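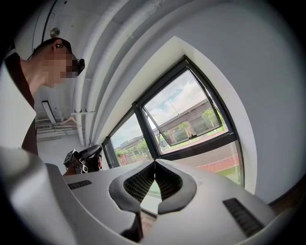

第四讲 手球的接球、持球与传球

本讲接第三讲（脚步与急停）。带自己的球来上课，鞋底先擦干净再进场。第三讲布置的观察作业还没交的，这周补齐，放在讲台左边的文件夹里。

## 一、先复习两条规则

1. 持球最多走三步。接球时脚在空中，先落地的那一脚不算步；接球时脚已在地上，下一次抬起再落下才算第一步。
2. 持球不动最多三秒。运球之后重新拿稳，三步和三秒都重新计算，但之后不能再运第二次。

初学者的走步，多数出在接球那一刻：球没有接稳，脚已经迈出去了，等到想传的时候三步早已用完。所以接球放在传球前面讲。

## 二、接球

**胸前高度来球。** 双手前伸，手指张开，两个拇指和食指围成一个近似三角形的形状，手掌不贴球。球碰到指尖之后，手臂顺着来球方向后引，落到胸前。肘不要外翻。

**低于腰部来球。** 小指靠近，掌心朝前，屈膝把身体降下去。只弯腰不屈膝的，接完以后起不来，第一步总是慢半拍。

**侧面来球。** 靠近来球一侧的手先挡，另一只手跟上来盖住。边锋接底线传球基本都是这种情况。

**跑动中来球。** 先给目标手，再加速。目标手停在希望球到达的位置，不要上下乱挥。Kamlesh Bajpai 在青少年组带训练时有一个做法：接球人不给目标手，传球人一律不传，练习停在那里，直到手伸出来为止。头几次很别扭，后来队员自己就改了。

常见错误：

- 手指朝着来球方向戳出去，容易挫伤。
- 眼睛提前离开球，去看防守人。
- 双手夹得太早，球从手腕处弹走。
- 接球以后球停在腰间，传之前又要重新举起来。
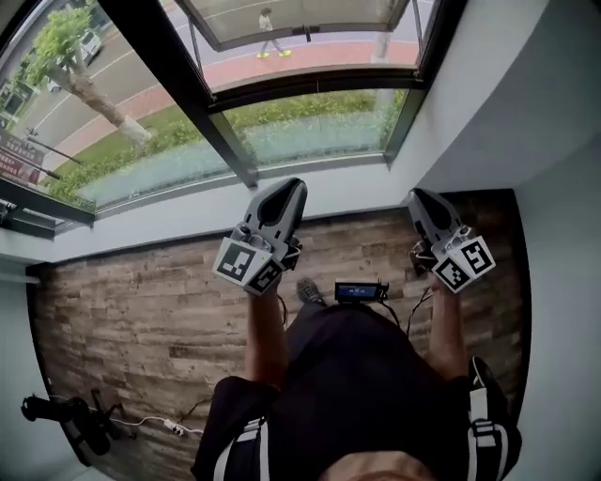 最后一条在比赛录像里出现得最多。Ferkthorpe 女队对 Eshun 的上半场，左内卫几次接球后把球放低，防守人上前一步就把传球线路封住了。请在课后看这一段，记下她接球后球停在什么高度，从接稳到出手中间多做了哪些动作。

## 三、持球

单手持球是手球区别于篮球的地方之一。篮球可以托、可以拍，手球要用一只手抓住，才谈得上假动作和变向出手。

手型的要求：

- 五指自然张开，拇指和小指分在球的两侧，是主要的受力点。
- 中间三指压在球后上方，决定出手方向。
- 掌心留空。掌心贴实以后手腕僵硬，出手只剩下推的动作。

手小的队员抓不住，先换小一号的球，不要硬练。大号球抓不稳的人会把手腕往里扣，用前臂和手腕把球夹住，这个习惯养成以后很难改。球的型号按年龄组和性别来定，对照表在第一讲的附页上。

### 摩擦力

球面、手和树脂三样东西共同决定抓不抓得住。新球表面有一层滑的感觉，需要用一段时间；旧球磨光以后又会变滑。 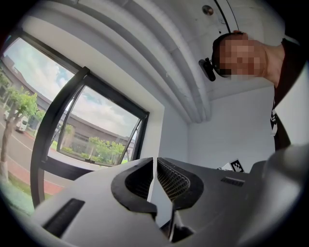 手球的抓握力来自两部分，一是手指往里收的压力，二是接触面的摩擦。压力不变，接触面越光，球越容易脱手，队员就会越抓越紧，前臂很快疲劳。检查球面时要看纹路是否还清楚，可以拿上图灰色夹具右侧那根夹指作个对照：内侧是一片带菱形网纹的抓握面，纹路一格一格看得出来。球面的颗粒也应当能看清、能摸到，如果拇指横着抹过去没有任何阻力，这只球就留作热身用，不要拿来练单手持球。左右两指相对、中间留出窄缝的样子，也可以用来记拇指与小指的关系：两边相对着用力，而不是五个指头一起往掌心里抠。

关于树脂：不少场馆禁用，赛前问清楚。Skillau 馆只允许水溶性的，用完要自己清理地板。平时训练建议有一半时间不用树脂。长期依赖的队员到了禁用的场地，传球失误会明显增加。

## 四、传球

### 肩上传球

最基本的一种，射门动作也从这里来。

1. 持球手同侧脚在后，对侧脚在前，脚尖指向目标。
2. 球引到头的侧后方，肘与肩同高或略高。
3. 髋先转，肩跟着转，肘再向前，手腕最后。
4. 出手后手指指向目标，后脚自然跟上。

Frans Van Dijk 的讲义把第三步单独列成一节，理由是大部分传球没有速度的队员，髋和肩是同时转的，力量没有传上去。纠正的办法是坐在地上传球：下肢不能用，先体会肩、肘、腕的次序；然后跪姿；最后站起来加上髋。

### 手腕传球

距离短，不引臂，靠前臂旋转和手腕把球拨出去。用在给底线队员分球和侧面交叉配合。动作小，防守人不好判断，但速度慢，超过几步的距离就不要用。

### 击地传球

落点放在两人之间靠近接球人的位置。给底线队员时，球要从防守人脚边过，不要从两腿之间硬塞。地板有汗水的时候慎用，球会打滑变低。

## 五、课堂练习

**练习一：两人对传。** 相距几米，连续传接 35 次，掉球从头计。先固定站位，再改成横向滑步。要求每次接球后球直接到肩上，中间不在腰间停留。

**练习二：三角跑动传球。** 三人一组，传完跟着球跑到下一个位置。顺时针一轮，逆时针一轮。注意跑动路线在接球人外侧绕，不要从中间穿过去。

**练习三：带防守的传接。** 进攻三人，防守 2 人，场地限在九米线以内。进攻方不许运球，传满 20 次得一分。防守方可以断球，不可以抱人或推人。这个练习容易吵起来，每组指定一人记数，以记数人的结果为准。

**练习四：单手抓放。** 手心向下抓球，松开，在球落地之前用同一只手再抓住。左右手都做。不求快，手型散了就停。

组间休息时不要坐在端线后面，那里是射门组的落球区。

## 六、关于练习量

Fasania 俱乐部的少年组给每名队员定了一个数，休赛期每周对墙传接 1000 次左右。这个数可以参考，不必照搬。肩部有不适的队员减半或者改练接球，对墙练习的距离也要缩短。传球次数多而动作错误，肩前侧最先出问题，表现是引臂到最后时有刺痛。遇到这种情况停止肩上传球，告诉教师，不要自己拉伸硬扳。

## 七、作业

- 看上面提到的比赛片段，写半页观察记录，要有接球高度和出手前的动作。
- 请同伴拍一段自己的肩上传球，侧面角度，标出髋、肩、肘、腕开始动的先后。
- 检查自己的球，按第三节的办法判断能不能用于单手持球练习，下次上课带来。

下一讲：防守站位与移动，先预习六比零联防的基本站法。需要护膝的同学自备。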